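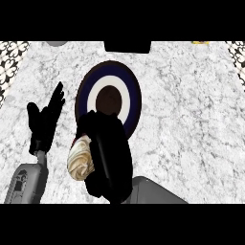

Unser Projekt begann im Juni mit einer simplen Frage: Wie viel muss man einem Roboter eigentlich vormachen? Wir steuern beide Arme aus der Ferne, jede Hand führt einen Greifer, und die Simulation speichert jede Bewegung mit. Als Erstes war Stoff dran, und Stoff ist herrlich gemein! Das cremefarbene Tuch klemmt zerknüllt am rechten Greifer, direkt vor dem runden Ziel mit den Ringen, und der linke steht mit gespreizten Fingern daneben. Genau solche Momente wollten wir in den Daten haben.

9. Oktober (Mo), von Yufang Lu und Jerome Salazar

Insgesamt haben wir 200 Vorführungen aufgenommen, 29 davon flogen wieder raus – meistens, weil einer von uns mitten in der Bewegung gezögert hat. Priit Rebane hat uns beigebracht, langsamer zu steuern und vor dem Zugreifen kurz stillzuhalten. Das klingt banal, aber die Kurven wurden danach so viel glatter, dass wir die ersten Aufnahmen am liebsten alle wiederholt hätten.

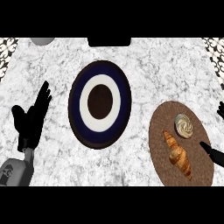

Mit Gebäck zu üben war Imelda Lacsons Idee, und es wurde unsere Lieblingsaufgabe. Man lernt sofort, wie schwer sich Abstände am Bildschirm schätzen lassen. Das Croissant liegt schräg auf dem geflochtenen Platzdeckchen, die kleine Schnecke dicht daneben, und ein Finger der rechten Hand schwebt knapp über dem Geflecht. Der Teller in der Mitte ist noch leer. Wer hier zu tief ansetzt, schiebt schnell beides weg (ist uns beiden passiert, mehrfach).

Als Nächstes möchten wir Storkora, unser Auswerteskript, auf die Greifwinkel ansetzen.

Zuletzt aktualisiert von Rowena Lagman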